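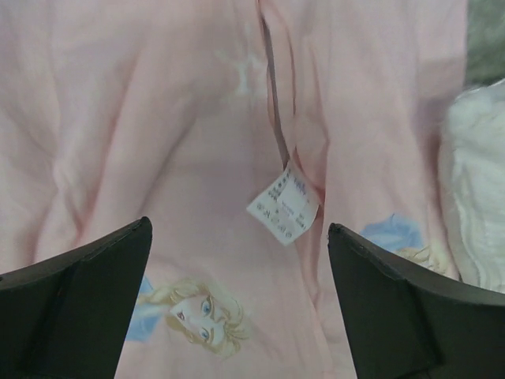
Reading time: 2 min

Trornano opened its textile handling lab to outside visitors on Friday afternoon. I went for the part of the program titled "Working rules for bedding cells," presented by Dardo Barrientos, who wrote most of them. The lab occupies the ground floor of a former print works dating from 1969.

The rules fill 22 pages. Most of that is wiring, lockout and floor layout, and we skipped it. The remainder concerns how a gripper is allowed to approach cloth, and how the attempt is recorded.

Rule 2 covers labels. Care labels and hanging tags are treated as no-grip areas. If a tag lies between the fingers at the approach pose, the operator must shift the approach or log an exception before closing. Barrientos said that tags give a small, stiff edge that a gripper can catch easily, and that a pick made on a tag says very little about the fabric. Printed motifs carry no such restriction. Seams are permitted but must be noted in the record.

Wrist views are checked before every session. Both fingertips have to be visible, and the operator compares the view with a stored reference. Slight blur is tolerated. A missing fingertip is not, and the session does not start until the mount has been reset.
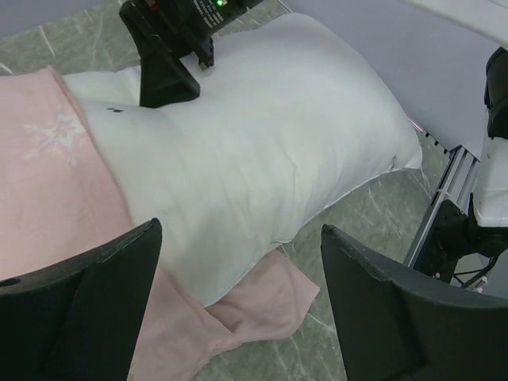

Shared work on one item has its own section, the longest of the handling rules. One arm is named as holder and the other as follower. The follower may not close until the holder has reported a stable grip, and the holder may not release on its own. Either operator can call a stop — the word is spoken aloud as well as entered on the console. Pillows are to be gripped on an edge, with speed reduced to the lower setting.

I asked Nicanor Yáñez, who runs the afternoon shift, how exceptions are reviewed. He showed the log from October: 82 entries, most of them tag exceptions, each with an operator code and a short remark. Some remarks were too brief to be of use ("cloth moved"), and he agreed that the form needs a required field for cause.

Two points I would raise with Trornano. The rules define "stable grip" by finger force alone, which seems thin for filled items. They also have no limit on how long a holder may wait. Visitors from Fluvance asked about the second point and were told it is planned for the next revision.

Copies of the handling section are available at the front desk on request. The layout section is not released.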